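About Badby

Badby is a small press and reading room in Forkanville, and we don't trust literary prizes.
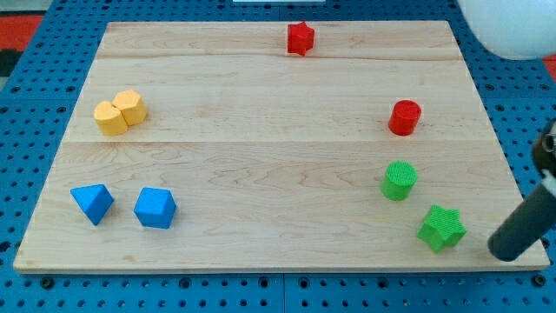 We began in January, 16 years ago, after a book we had all disliked won its third medal. Since then we have published 20 titles, mostly poetry and long verse, and entered none of them for anything. Judges, as far as we can tell, are tired people reading too fast. Give a judge a pile of novels and the result will be about as meaningful as small colored blocks set out in clusters on a maple board — you can find a pattern if you're being paid to. We'd sooner you read the book and made up your own mind.

What we do

We read everything sent to us. Last year that came to 287 manuscripts, and we took 3. Cover letters are read last, and a list of past honors doesn't help. We don't ask for "fresh voices" and we're not sure what people mean when they do.

Our poetry list is called Simard. Brirkis is the translation list, where the translator's name goes on the front cover in the same size type as the author's. We have been told this hurts sales. We have yet to see the numbers.

The reading room

Open most afternoons, free, no card needed. There are talks now and then, usually on a writer somebody thinks is overrated. Arguing is fine. Please don't bring award stickers, and if a book already has one, we'll probably peel it off.

Submissions reopen in January. Paper or email, one manuscript per writer.

Page last changed 11/11/2020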